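Home Open Roles Workshops Supply Room Contact

HELP WANTED: supply sorter, part time, Clekthorpe art rooms

Steton Workshops needs one person, maybe 2 if the hours split right, to sort, pack and put away art supplies for our kids' and adult drawing classes. Start in February. Mondays are the big day, everything comes back from the weekend classes at once and has to be ready again by 4.

Not an office job. You stand at a table and you sort. Markers mostly. Also pencils, glue sticks, scissors, the odd bag of pom poms.

What you'd be doing

- Emptying the return bins onto the tables
- Matching caps to markers. Orange cap on orange marker etc. Sounds simple, gets slow after the first hundred
- Testing each marker on scrap, dead ones go in the recycling box by the door
- Filling the small slotted organizers, then shelving them by class
- Refilling the tubes that stay as sets (these go out with the take-home kits, so the full set has to be in there)
- Wiping down tables. White tops, every dot of ink shows
- Writing short counts on the clipboard so we know what to re-order from Crenshaw
- Sweeping up at the end if it needs it

About the organizers. Small plastic ones with slots in the sides, we have them in white and black. Two compartments each on the usual kind. Markers stand up in them, so the kids can see the colors and grab. Please dont lay them flat in there, they end up jammed across and then somebody pulls the whole thing off the table.

Tubes are clear plastic with a cap on the end. Different brands, different sizes, we take what gets donated. Check the label before you fill one.

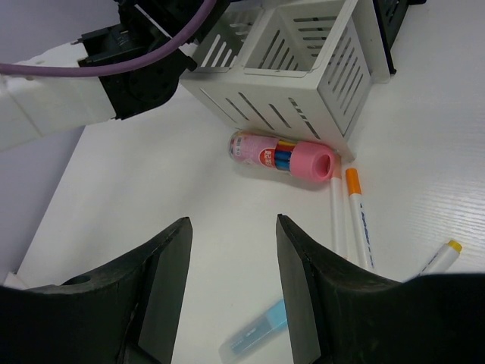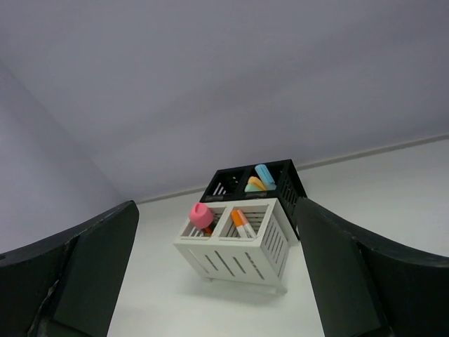 Who we're looking for

Somebody who likes putting things where they go. Thats most of it. No art background needed, no degree. If you've worked a stock room, a school supply closet, a library desk, good, say so. If you haven't, apply anyway.

You need to
- tell close colors apart under indoor light (peach and orange, navy and black)
- be OK on your feet for a shift, stools available
- lift a full return bin, or ask for a hand with it
- show up on time, classes don't wait
- be fine with ink on your hands

Nice to have: some Spanish, a drivers license for the occasional run over to Crenshaw, patience with label makers.

Hours and pay

Mondays noon to 4, plus one other afternoon, we can talk about which. Extra hours before the summer session when the kits get packed. 85 dollars a shift, paid every other Friday. Shifts are 4 hours. Parking free behind the building, bus stops out front.

Kit packing

Twice a year we pack take-home kits, 100 at a time. Each kit gets a tube of markers, a pad, a pencil, an eraser and the class sheet. It's an assembly line, radio on, everybody pitches in including the teachers. You'd help set up the tables and keep the supplies coming. Lunch is on us those days.

Where

Clekthorpe, second floor of the old Zudex building, room at the end of the hall. Elevator works. Lavender-gray walls, long tables, shelves along the back. Gets warm in the afternoon so dress for it.

How to apply

Drop a note at the front desk or use the Contact page. No resume needed, a few lines is fine. Tell us:

- your name and the best way to reach you
- which afternoons work besides Monday
- any sorting, packing or stock work you've done, paid or not
- when you could start

We'll ask you in for a short paid tryout, one bin of mixed markers and a stack of organizers, someone will be at the next table for questions. Bring a water bottle. Aprons are on the hook by the sink.

Under 18 is OK with a signed work permit. Posting stays up until the spot is filled so if you can still see it, its open.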